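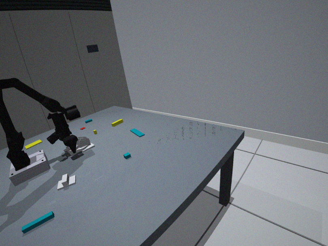 Robot arm with a two-finger gripper over a gray tabletop, computer rendering.

Line art wallpaper

Line art wallpaper is a kind of desktop background made only of outlines, and I've been collecting it since my first laptop. Most people trace the style back to Sundix, a free download site where Zuzanna Walczak posted a pack of 100 drawings one February - mostly owls, ferns and rooftops. I still use the owl with the crooked ear!

The usual file is 2,000 by 1,000, so on a taller screen you'll get bars unless you pick "fill". Gallotine, the sister site run by Ryszard Baran, sorts its files into 3 groups (animals, places, patterns) and lets you print them as coloring pages too. I like the patterns best, though they do make desktop icons hard to find.

See also: Coloring page, Screen saver, Grollport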